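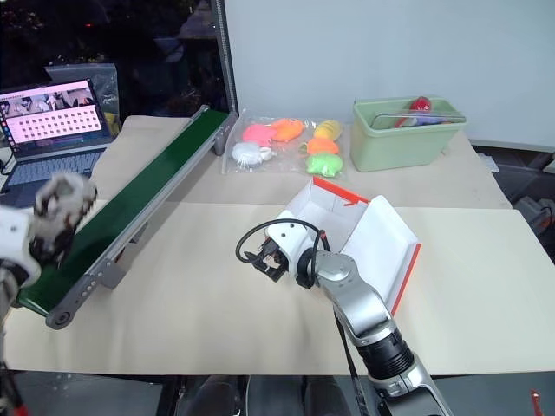
Can a robot pack your order yet? I went to find out

2023-09-01

I have a pile of laundry on the chair next to me as I type this, and it has been there since Tuesday, so you can guess which side I'm on in the great household robot debate. I want one. I have wanted one since I was a kid. And every summer somebody puts out a video of a machine folding a towel, and I send it to my sister, and she writes back "ask how long it took."

So this summer I asked! I spent a good part of July pestering people at Wetanach, a small company that sets up two-armed robots for stockrooms and mail-order shops, and they finally let me come by one evening and stand around while they worked on a packing job for Keda, a toy seller that ships out of a single warehouse.

The job is about as plain as jobs get. Soft toys and other small stuff come in, a box gets opened, things go in the box, the box gets closed. There's a short conveyor belt on one side of the table and a robot arm on each side of the work. I packed boxes for a gift shop one Christmas in college and I'd say it took me four minutes to learn, and most of that was the tape gun.

Teaching it to a pair of arms is slower. Wetanach has recorded 1,959 practice runs of the packing job so far, most of them with a person steering the arms from a few feet away, and then the software has a go at copying what the person did. I got to try the steering. I was terrible at it. You close your hand, the gripper closes, fine, but you can't feel anything, and I squashed a plush animal against the side of a carton for a good ten seconds thinking it was already in. My respect for the people who do this all day went way up.

Then they let the software run by itself, and I got out my phone and used the stopwatch. In the time I was there it tried 17 orders start to finish and got 16 of them packed with no one touching anything, which is better than I expected and (I'll admit it) I clapped for the first one. The one it missed was a toy that rolled while the gripper was closing. The arm lifted up with nothing in it, carried that nothing over to the box, let go very carefully, and moved on. I have done the same thing with a spoonful of sugar before coffee, so no judgment from me.

But the pace, oh boy. A person on the Keda floor would have been through the whole lot and off on break. The arms stop and think before every grab. They come down slowly, they back off, they come down again an inch over. Watching it is a little like watching somebody park a very expensive car. The crew told me speed is something they plan to work on after they trust the grip, and they'd much prefer a slow machine to a fast one that flings a stuffed bear across the room.

What surprised me most was which parts were hard. I figured soft toys would be a nightmare, but squishy things are pretty forgiving, as you can grab one almost anywhere and it gives. The trouble is with the packaging. Clear plastic bags are awful, the crew said, because the cameras see the shine and the toy underneath and can't decide where the bag is. Cardboard flaps are nearly as bad. They spring back. One flap that isn't folded out all the way and the gripper bumps it and the whole box scoots.

Keda hasn't bought anything yet, by the way. They're lending the products and the boxes and waiting to see. Their worry is money, naturally, and also floor space, and also what happens on the day the box supplier changes the size of the carton without telling anyone. A person shrugs and keeps going. The robot, as of now, would need more practice runs with the new carton, and somebody has to sit there and do them.

I also called Bilent, who are trying for the home side of things: dishes, toys off the rug, and yes, laundry. They have a test apartment and a list of chores they're working through, and they've logged nearly 2,795 tries at picking up around the living room alone. Picking up off a bare floor is going well, they say. Picking up off a shag rug is going badly. Getting a fitted sheet into any shape at all is something they asked me not to bring up again. They wouldn't give me a date for when a regular family could have one, and I kind of liked them for it.

There's a coffee place near the Wetanach shop called Falcão and I sat there afterward with my notes, trying to decide if I was excited or let down. Excited, mostly. A table, a belt, a box that's always in the same spot and someone close by to fix the odd goof: I think a machine can do that job soon, slowly, and maybe overnight when slow doesn't matter so much. My living room is another story. Nothing in there is ever in the same spot, least of all the remote.

Wetanach says the Keda trial keeps going through the fall, with bigger boxes next and two different products per order. They've said I can come back and time it again, and I'm bringing my sister, who has her own stopwatch and no mercy. If you work in packing or shipping and you've had one of these things parked next to you for a while, write in and tell me what it's like. I'd love to hear whether it got any faster.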